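Treveck Hand-Held Gripper Pair: replacement finger pads and a safety notice for existing owners

If you have bought the Treveck pair from us, thank you, and please do read this page through before you next switch them on, even if yours have been behaving beautifully. We have found a fault in one run of the finger pads, and we would much sooner you heard about it from us than found it out with a pinched thumb.

The trouble first came to us from Lacey Mottram, who had been using her pair for long afternoons of picking up household bits and pieces. The pad on one finger had begun to creep forward on its backing, only a little at first, until the fingers no longer met squarely. Soft things such as paper rolls still seemed to hold well enough, and so the fault is easy to miss — it was a glass jar that finally slipped. She was kind enough to post us the whole gripper, and Murdo Rennie on our bench found that the glue had never properly taken.
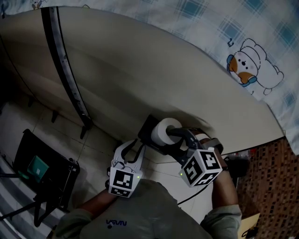
The pair in use: left gripper open, right gripper closed on a white roll.

We have since gone back through our stock and our September returns, and the fault belongs to pads from batch 152. The number is stamped on the paper bag the spares came in. If you have lost the bag (we all do), press each pad firmly sideways with your thumb, with the gripper unplugged. A sound pad will not shift at all. If one moves, please put the pair away and write to us.

Replacement pads are free, postage included, and come in a bag of six with a small tube of the new adhesive. You will need to leave them for two hours before use. Wipe the old glue off first with a dry cloth, and keep fingertips well clear when you try the grip again. The marker cubes and cable can stay just as they are, and there is no need to set anything up afresh afterwards.

Pairs sent out from 2/6/18 onwards already have the new pads fitted. For anything else, ask for Jingyi Pan at the Skivdale workshop, who has the list of orders and will gladly look yours up.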